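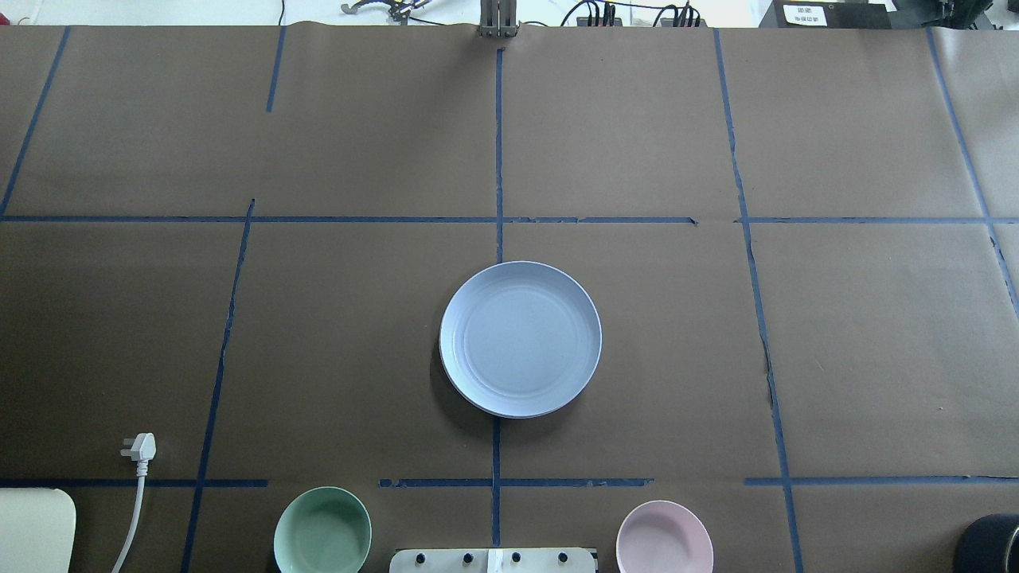
Shop / Packing / Paper and tape / Rokbridge kraft roll

The Rokbridge kraft roll is a heavy brown paper for covering benches, lining crates and wrapping odd-shaped goods. It is 80 cm wide and 115 m long, wound on a card core that fits most wall cutters. On a work table it takes blue tape well enough to mark out zones, and you can lay the lines by eye if you don't need them dead straight. Pencil and marker both show up clearly.

The paper is uncoated on both sides. It will stand a little damp but isn't meant for wet work – for that, see the Hendricks lined sheet. Tear it against a steel rule or use the Daton bench cutter, sold separately.

Order code: 623
Weight: 126 gsm
Colour: brown
Sold as: single roll

Rolls are sent out upright in a plain sleeve. Up to four will go in one parcel. Please store them off the floor and away from radiators, as the outer turns go brittle if they dry out. The February batch has a slightly tighter core, so check your spindle before ordering.

Comments

Sipho Le Roux
Good weight. We change ours every fortnight and it doesn't tear when you lean on it. Wish there was a wider one.

Karabo Visser
Does the 623 fit the older Daton cutter with the fixed bar?

Sipho Le Roux
Ours does, but you have to take the end cap off first.

Related items
Hendricks lined sheet
Daton bench cutter
Rokbridge card cores, spare
Adata label pouches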